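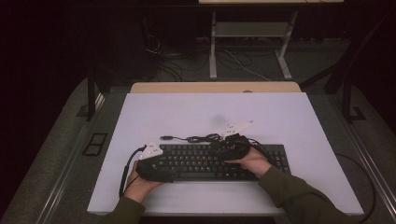 About Harawira

Harawira plans and installs automation for companies that repair, sort and repack office equipment. Our customers run benches where people handle returned keyboards, docking stations, phones and power supplies, mostly in small batches and mostly by hand. We automate parts of that work. We also write the job descriptions, training plans and shift layouts that go with the change, and we do not sell the one without the other.

The company was founded by Torunn Aasen, who had spent her earlier working life as a line planner in equipment returns. The first contract was a sorting bench at a returns depot in Stastport. The machine met its specification. The staffing plan did not: it assumed that the people on the bench would become machine minders, and within a few weeks the depot had moved them back to manual sorting because the machine stopped on every item it had not been set up for. The plan was rewritten with the bench staff, and the method we use today comes from that second version.

What we do

A project starts with a task survey. We sit with the people who do the work and record each step, the time it takes, the parts it involves and the reasons it gets interrupted. Job titles are left out of the survey. A title such as "bench operator" can cover unpacking, inspection, cable handling, cleaning, labeling and phone calls to the warehouse, and these steps differ widely in how well they can be automated.

Steps are then placed in one of two groups. Group A holds steps with a fixed object, a fixed position and a clear end state. Group B holds everything else. Cable handling is nearly always in Group B at the start of a project. A cable does not keep its shape, it catches on neighboring items, and the person handling it corrects for this without stopping. Steps like these are taught by demonstration: staff carry out the task using hand-held grippers, and the motion is used to build the robot's handling routine.

The demonstrations are done by the people who normally work the bench. They know how much pull a cable takes, where to hold a keyboard, and when to put an item aside. An engineer can copy the movement but tends to miss the last of these.

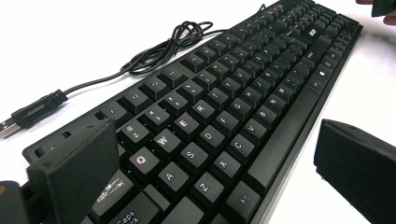

Cable handling at the keyboard bench, seen from a hand-held gripper.

What changes for staff

Automation moves work around before it removes any. We ask customers to put the following in writing before equipment is ordered.

Demonstration is paid work. It is scheduled inside the shift, at the operator's normal grade or higher, and it is not added on top of a daily output target. Using the grippers is slower than using bare hands, and a target that ignores this produces rushed motions that are of little use later.

Demonstration time is limited. Holding a pair of grippers loads the wrists and forearms in a different way from ordinary bench work. Our standard plan sets a maximum of 2 hours per person per shift, divided into short sessions with other duties between them.

Recordings have one purpose. They are used to build and check handling routines. Customers agree not to use them for performance reviews or discipline, and operators may ask for a session to be deleted.

Stopping rights stay at the bench. Any operator may halt a robot cell and return the task to manual work without asking a supervisor first. The halt is logged with a reason code. At the weekly review the codes are read together with the output figures.

Pay follows the task. Where a step is automated and the remaining work is harder – fault finding, exceptions, damaged goods – the grade is reviewed. At Jusham, a refurbishing firm we have worked with since its first robot cell, this review led to a new grade called bench technician. It covers demonstration, exception handling and first-line adjustment of the cell. Entry is by internal application, and no outside certificate is required.

What we have learned to expect

Output usually falls in the first period after a cell goes live. Staff are learning the exception process while the old one is still in use, and both take up floor space. We plan for 6 weeks of reduced output and ask customers not to set headcount during that time.

The work that remains is less varied in some respects. If the simple items go to the robot, the person gets a run of difficult ones. Several operators told us that the easy items had served as a rest between hard ones, and the effect was visible in error rates toward the end of the shift. We now rotate operators between exceptions, inspection and demonstration, and we leave a share of simple items in the manual stream. This costs some throughput. The cost is stated in our proposals as a separate line.

Noise, walking distance and contact with coworkers also change. A robot cell placed between two benches stops conversation between them. Layout drawings are therefore reviewed by the bench staff before they are released, with a scale floor plan taped out on site where space allows.

How we are organized

Harawira has two teams. The cell team handles mechanics, grippers, cabling and safety. The work team handles task surveys, training and shift planning. Each project has a lead from both, and neither can sign off a handover alone. Disagreements go to Torunn Aasen, who keeps a written record of each decision and the grounds for it. The record is open to all employees.

Survey forms and training material are written in-house. Planning and scheduling run on Drallon, our own software, which holds the task survey, the demonstration log and the halt codes in one place. Customers keep access to their Drallon data after a project ends and can export it as plain tables.

New engineers in either team spend their first month on a customer's bench, doing the manual task under the direction of the staff there. They start on unpacking and move to cable handling when the bench lead agrees.

Related
Task survey: what we record and what we leave out
Halt codes in Drallon – a short guide for shift leads
Bench technician at Jusham: duties and grading
Planning demonstration time into a shift
Open positions, cell team and work team

Harawira, Stastport | Contact | Privacy | © Harawira. All rights reserved. | Back to top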